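Section 4: Clearing the play table

Read this section before the first session, or at the very least before the first argument. The Brennan playroom kit leaves our warehouse in good order and we take no position on what happens to it after that.

4.1 Before you start

Allow 41 minutes for a full clear if children are helping, and a good deal less if they are not. You will need:

The table with its surface showing
One open bin per category (see 4.3)
A soft cloth, barely damp
The category labels from the inside cover of this manual

Caution: Do not use a scourer or cream cleanser on the tabletop. Colour and finish can both suffer, and scuffs are not covered by the warranty. Mylene Castillo in customer care has heard every version of how the scuffs got there.

4.2 Clearing the table

1. Remove all food, including the food you have been told is part of the game.

2. Stand the bin at one side of the table, within reach of the smallest person taking part. A bin placed on the floor will be sat in.

3. Lift large items first. Lay anything long and round, such as a toy microphone, flat on the table and well in from the edge. Cylinders roll, and they prefer to roll under the sofa.

4. Work from the far side towards yourself, one item at a time. Sweeping the lot in with your forearm is quicker, and you will spend the difference looking for a doll's shoe.

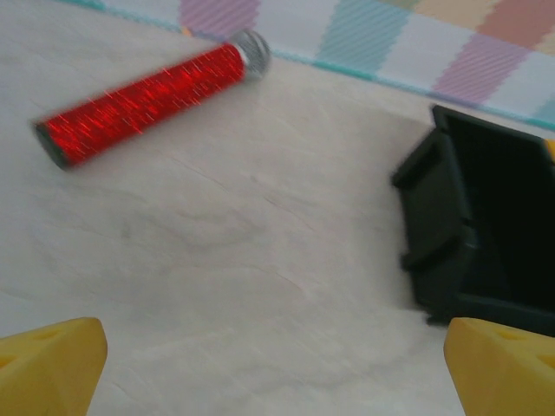 5. Leave the loudest toy until last. Once it goes into the bin the performer generally loses interest in the whole exercise, so get your labour out of them first. Toys with batteries should be switched off before they are put away. A toy singing to itself at 3 in the morning is not a fault and cannot be returned as one.

6. Wipe the table with the cloth and let it dry before anything goes back on it.

Note: Glittery finishes should be dusted with a dry cloth only. If glitter does come away, you own it now.

4.3 Sorting

Start with four categories: music, vehicles, animals, other. "Other" will fill first. Sinéad Heffernan, who drew up our original labels, tested a version with 70 categories on her own family and has asked us not to print the results.

Do not fill a bin above the rim. If you have to press down on the contents, start a second bin.

4.4 If something is missing

Check under the table, then inside the bin you have already checked. Replacement labels are part number 311. We do not supply replacement toys, and we cannot arbitrate on whose turn it was.

Continue to Section 5, Folding the mat.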